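September, late evening

I have been wanting to write this one down all day and now my hand is tired before I've begun. Never mind! Today was shirt day. The whole afternoon given over to folding, and I loved it, which would astonish my mother, who used to find my school jumpers rolled up behind the radiator.

It started with Yaqin Yao's sheet. She has written out her way of folding a T-shirt in 7 steps, in pencil, with little arrows, and she learned it when she worked at Drundero years ago, where everything on the shelf had to be the same width or you did it again. I had always gone straight in with the sleeves. Wrong! You start with the flattening. You lay the shirt out, take hold low down and draw it towards you, and you keep at it until the body lies quiet. She says half the bad folds in the world are made before anyone folds anything. I must have said "oh!" out loud because Weidong Long laughed at me from the other side of the room.

So, flattening. My first try was dreadful. One sleeve had tucked itself under and I didn't notice until I had a lump the size of a bread roll in the middle of the parcel. The second was better. By the fourth I had stopped thinking about my hands, and after that it was pure pleasure - that moment when the side comes over and the edge lands just where you meant it to. I did 19 before tea. Jianhua Wan did more but his were baggy (he admits this freely and does not care).

My favourite is the lime-green one. It is such a cheerful colour, like the inside of a kiwi, and against the white table it fairly shouts. It's also a pig to fold. The cotton is soft and springs back wherever you press it, so you chase a crease down to the hem and find it has gone up by the shoulder again. I kept coming back to it between the others. I want to get that one perfect.

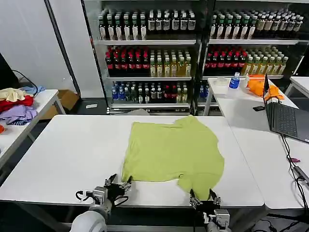 The green one spread out on the front table, still rumpled, with the drinks shelves behind.

I like that room more each time. All those bottles in their rows, the dark ones and the tea ones and the water with the blue labels, make it feel like a little shop, and there's something about neat shelves that makes you want to be neat yourself. I found myself squaring up my pile to match them. Wendelin Eberhard caught me at it and squared his up too.

Things to remember for next time. Sleeves out first, always check under. Pull the hem gently, since soft cotton goes wavy if you tug. Don't talk during the last fold! Ask Xiaoqing Bai whether her 2 long-sleeved ones can be done the same way, or whether the arms want crossing behind.

Came home and did my whole top drawer standing up, coat still on. The blue striped one won't lie flat whatever I do to it. Trying it again before breakfast.

Write to me: use the contact page | © Clirkia diaries | Back to top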